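20 September 2024
by Ansel Lindgren

So the first thing you should know is that I wasn't trying to break anything. I want that on the record, because my sister tells this story at parties and in her version I'm standing there with a screwdriver and a wild look in my eye. I had no screwdriver. I had a pair of grippers and a stack of laundry, same as every other day that March.

I was folding for Bahrami then. You squeezed the handles, the fingers closed, you picked up a shirt by the corner and brought it over, and somewhere a computer wrote it all down so that a machine called the Varno could learn to do it without you. I liked it! I'd come off two years of night shifts at a bakery and here was a job where you made a mess on a bed and then tidied it up, and got paid for both halves. They sent me to people's houses. Bedrooms, mostly. You get used to other people's bedrooms faster than you'd think.

The house that week belonged to a Mrs. Plivov, out past the water tower in Grakgate, and she had a quilt I would have stolen if I were that sort of person. She left us alone except to bring tea, which she set down on the floor in the hall like she was feeding a cat. My partner was a tall kid named Dov who had been doing it longer than me and had opinions about sleeves.

Anyway, the fault. It started on a towel. I closed on it, lifted, opened my hand, and the left finger stayed put. Not for long, just a beat, the way a door sticks in summer. Then it let go. I looked at Dov and Dov was busy with his own gripper, so I did what any tired person does and decided I'd imagined it.

I did 14 more folds before it happened again. I know because the counter on the cable box had clicked over to 460, and I remember thinking that was a nice number to stop for lunch on. 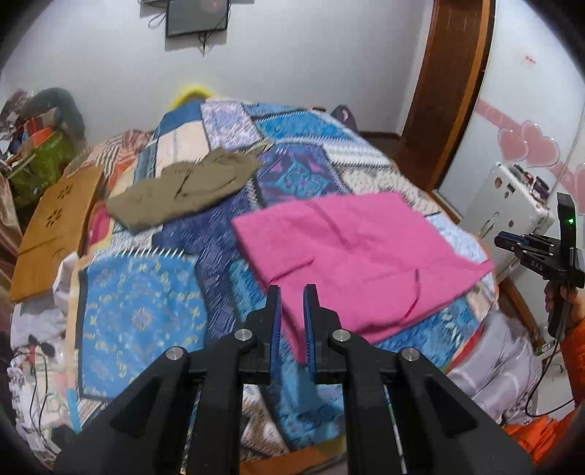
"Does yours stick?" I said.

"Everything sticks," Dov said. "It's a sticky job."

"No, I mean when you let go."

He came around to my side and worked the handles a few times in the air. Open, shut, open, shut. Perfect, of course. It was like taking a car to the mechanic. He gave it back to me and told me to eat something.

I ate something. I came back and the thing behaved all afternoon, and I forgot about it, and that night I plugged in the cables and sent the whole day up the line with the box at the bottom of the form ticked, the one that says equipment normal. I'd like to tell you I hesitated over that box. I'd been ticking it for weeks. I could have ticked it asleep.

Now here's the part I didn't understand until later. The finger would stick, and I'd feel it, and without thinking I'd give my wrist a little shake to get the cloth loose. A flick. You'd do the same, anybody would. And every flick went into the recording along with everything else, all week long, and by the Friday I was doing it even when the finger didn't stick. I'd grown a twitch. I was doing it at home with my fork.

The Varno learned it beautifully.

They called me in to see it, which they had never done before. It was a big plain room with a bed in the middle, and the Varno stood at the foot of it with its two arms hanging down, and there was a woman named Petra from the safety side with her hair up in a pencil. She didn't say hello. She said, "Watch this," and put a dish towel on the bed.

It folded the towel. It was lovely, really, very smooth, and I had just started to feel proud when it lifted the towel to set it on the pile and went *snap*. One hard flick, sideways, faster than I've ever moved in my life. The towel hit the wall.

"Huh," I said.

"We had a mug in there yesterday," Petra said. "Somebody wanted to see if it could put away a mug."

I looked where she was looking. There was a dent in the wall at the height of my ear, and I put my hand up to my ear without meaning to.

"Was anyone..."

"He'd bent down to tie his shoe," she said.

I sat on the edge of the bed. She told me later I wasn't supposed to do that, that there was a yellow line on the floor and I'd walked right over it, but she let me sit a minute. Then she hit the stop button, properly, with her palm, and kept her hand on it while we talked.

She had my week up on a screen. There were 2184 folds in the batch, mine and Dov's and some other crew's from across town, and she'd gone through until she found the first flick. She played it for me. It was just a gray line going along, and then a little tooth in it, and then the line again. Then more teeth. By the end of the week it was a saw.

"Did you notice anything wrong with the gripper?" she asked. She had a form in front of her. I could see it had a box at the bottom.

I've thought about that moment a lot. I could have said no. Dov would have said no along with me, he had rent due. The finger was a worn spring, they'd found it already, worn springs happen, and I don't believe they would have pushed me on it.

"Yeah," I said. "On the first day. Before lunch."

She wrote it down. It took her a long time to write, longer than what I'd said. Then she asked me why I hadn't reported it, and I told her about the car and the mechanic, and she wrote that down too, which I thought was decent of her.

They threw the whole batch out. I got 3 weeks at home without pay, and Dov didn't speak to me for most of them, and then he turned up one evening with a bag of oranges and asked if I'd eaten. I still had the twitch. We were peeling them at the sink and my wrist went and a bit of peel shot across the kitchen and stuck to the refrigerator.

Dov looked at it.

"You should report that," he said.

I went back to Mrs. Plivov's in the spring with a new pair. I opened and closed them over the quilt for so long that she came to the door with the tea still in her hand.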